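Workshop Tips: When the Cable Is the Problem

Most of the trouble we have had with small robot arms came down to cable. The motors are fine, the program is fine, and then one joint drops out halfway through a move and the arm sags onto whatever is under it. We lost the better part of December to a fault like this on a bag-packing bench, and these are the habits that came out of it.

The fault showed up as a joint that stopped answering, always in the same part of the move. Afiq Nasution swapped the motor first. It ran for 67 cycles and stopped again. Then he swapped the controller board, which made no difference at all. What found it was moving the arm by hand, slowly, with the power off and a continuity tester on the cable. The beeping cut out when the elbow was nearly straight. One conductor had broken inside the jacket, right beside a tie that had been pulled too tight.

Tie the cable to the straight links and leave it free over the joints. The loop at an elbow or wrist should look too big when the arm is folded. Straighten the arm all the way before you trim the last tie, and check that the loop still has some slack in it.
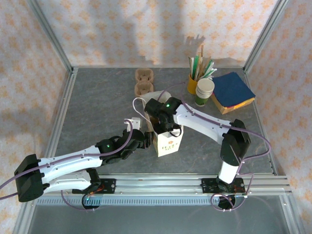 Can I just tape over a worn spot in the cable jacket?
Replace the cable. Tape hides the damage and does nothing for a conductor that has already started to break, and it leaves a stiff place where the next bend will crack.

Snug is tight enough for a tie. If you can't slide the cable under it with two fingers, cut it off and put on a new one. Trim the tail flush with proper flush cutters. A tail cut at an angle is sharp and will saw at anything that rubs on it.

Big loops bring their own trouble, and they can catch on a bag handle or the other arm. Run the whole program once at the slowest speed with one hand on the stop button and watch the loops only. Don't watch the gripper. Then do it again with the real items on the table, set out the way they will be in use.

An arm that loses power will drop. Keep your hands out from under it, and put a folded towel on the table before you test anything you have just rewired. Switch off at the wall before you unplug a joint. Imogen Hartley pulled a connector live and had to replace two motors.

Write the date on a bit of masking tape and wrap it around each new cable near the base. We change the elbow cables every 300 hours now, whether they look worn or not, and the wrist cables at 900. The old ones go in the trash with the plugs cut off so they can't find their way back into the spares drawer.

Spare cables should be stored in loose coils, hung on a wide peg. A nail puts a kink in them.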